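The simulator and the knob, week three

So I finally got the kitchen sim to stop crashing on load, and I have been having way too much fun with it. If you read the last post you know I was about ready to throw the laptop in the river. The culprit was a mesh with a bad scale value that made the physics step blow up before a single arm had moved. Teodoro Bermúdez spotted it in 9 minutes over a video call. I had been staring at it for 3 evenings. Thanks, Teo, I owe you lunch.

What I'm working on now is the planner. I call the whole stack Tavach (don't ask, the good names were gone), and its job is to take a goal like "get the left gripper to that handle" and come back with a path that doesn't put an elbow through the furniture. Two arms and one big round body make that harder than it sounds. The body is the part I keep forgetting about! My first collision model treated it as a box, and a box has corners that the real shape doesn't have, so the planner kept turning down moves that were perfectly fine.

The overview camera is tilted like crazy and I've stopped fighting it. For close work I look through the gripper view. 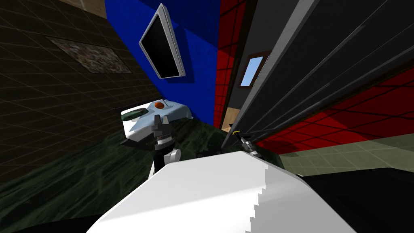
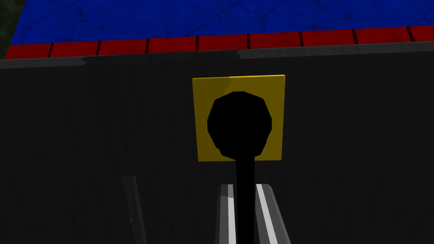 I swapped the box for a stack of 7 spheres and planning got a lot happier. It's still slow when both arms want the same bit of space – I think the right fix is to plan one arm first and treat the other as an obstacle, but Babita Kaushik says that will bite me as soon as they have to carry something together. She's probably right. She usually is, and she's very nice about it.

Perception is the other headache. Dark things against dark things give my segmentation code fits. I've been playing with the edge threshold, and 49 is the value that works best at the moment, which tells you how scientific this is. I want to render the same room with different lighting and colors and see what falls apart. My guess is everything, but I'd like to see it in a log file.

Next up is a proper replay tool, so I can scrub back to the exact step where a plan went bad. Right now I print joint angles to the terminal and squint. If you've built something like that and it didn't eat all your disk space, please leave a comment, I'd love to hear how you stored the states.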